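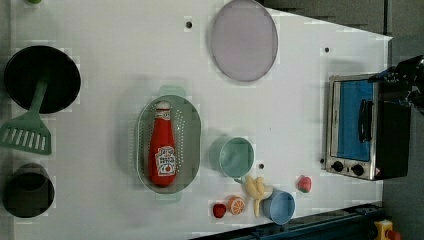

La dînette comme matériel de rangement : rapport de projet, deuxième année

1. Point de départ

Le sujet proposé tenait en une phrase : une dînette en plastique aide-t-elle à apprendre à ranger une cuisine ? La brochure de Drodamis, qui vend ce genre de lots aux écoles, répond oui dès la première page. Elle parle d'autonomie, de logique, de « gestes du quotidien ». Aucune étude n'est citée. Nous avons donc abordé le projet avec des réserves, et il nous en reste beaucoup.

Le budget accordé était de 110 euros. Il a fallu renoncer au coffret complet de Truneo et composer avec des pièces dépareillées, ce qui explique le mélange des couleurs et des échelles.

2. Le matériel

La bouteille de ketchup couchée dans la passoire vert pâle résume assez bien notre problème. Elle en occupe la longueur. Dans une vraie cuisine, personne ne range une sauce dans une passoire ; sur notre table, c'est pourtant une place qui paraît naturelle, puisque la forme ovale semble faite pour elle. Le jouet suggère ici un mauvais rangement.

Même remarque pour la spatule verte posée en travers de la poêle noire. Est-elle rangée, ou en cours d'utilisation ? Au sein du groupe, nous n'avons pas réussi à nous mettre d'accord. Les deux tasses, vert menthe et bleu clair, étaient couchées sur le côté, et là encore la consigne ne disait rien. Quant au mini-four, il a une porte vitrée bleue qui attire l'œil plus que tout le reste – on peut se demander si un enfant ne finirait pas par tout vouloir mettre dedans.

3. Les catégories

Nous avions prévu trois familles : la vaisselle, la cuisson, les aliments. La banane, la tranche d'orange et les fraises n'ont posé aucune difficulté. Le ketchup, si. C'est un aliment par son contenu et un récipient par sa forme. La grille d'Escobedo, que notre enseignante nous avait conseillée, le classe avec les « accessoires de table », sans justification. Nous l'avons suivie dans un premier temps, puis abandonnée.
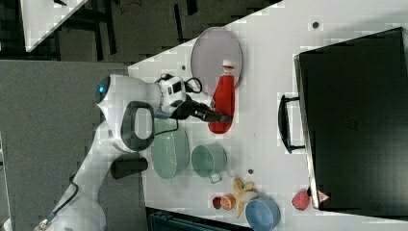
4. Ce que nous pouvons affirmer

Peu de chose. La bouteille rouge couchée, bouchon contre l'assiette gris lavande, ne gêne pas la lecture de la table : on reconnaît toujours un coin vaisselle et un coin aliments. Mais reconnaître un ordre et savoir le refaire sont deux compétences différentes, et notre protocole ne mesure que la première.

Le document de Sarent recommande de photographier la table avant et après chaque séance. L'idée est bonne sur le papier. 

5. Suite éventuelle

Si le projet est repris, il faudrait une consigne écrite pour les tasses (debout ou couchées), une place fixe pour la spatule et des pièces à la même échelle. Il faudrait surtout des enfants, que nous n'avons pas pu faire participer avant la fin du mois de juillet. Sans eux, la question de départ reste entière.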